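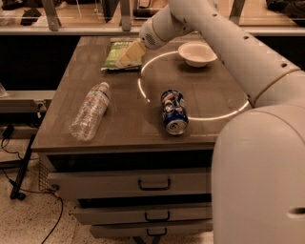 Chips, water, soda, bowl: lunch on the Brokar drawer cabinet.

Brokar Cabinet: Questions We Keep Getting

Is the top real wood?
Yes. It's brown, it has grain, and it will outlive your interest in coasters. Use them anyway.

Can I eat lunch on it?
People will eat lunch on anything 80 centimeters high. Wipe up salad dressing the same hour. Vinegar left on until October becomes part of the design.

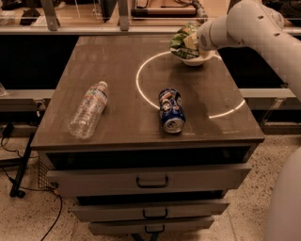
Salad at the back, drinks lying down.

Will a cold can leave a ring?
It will if you let it sit. Rub the mark with the Lockwood oil that came in the box, go with the grain, and stop when you get bored. Two rounds usually do it.

How much weight can the top hold?
We rate it at 100 pounds, spread out. One snack bag is fine. One brother-in-law is not.

Do the drawers come assembled?
They do. The handles don't. Our Asness workshop ships them in a small bag, which you'll find right after ordering a second one.

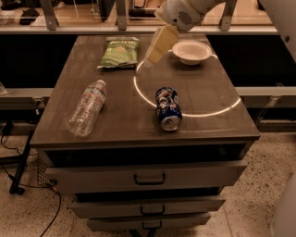 What should I clean the top with?
A soft cloth, barely damp, and then a dry one. Skip anything that smells like lemons or promises a miracle.

What does it cost?
1099 dollars, delivered anywhere in Hullham. Stairs are extra, and so is changing your mind on the stairs.

Has the company really been around since 1886?
The building has. We moved in later and kept the sign.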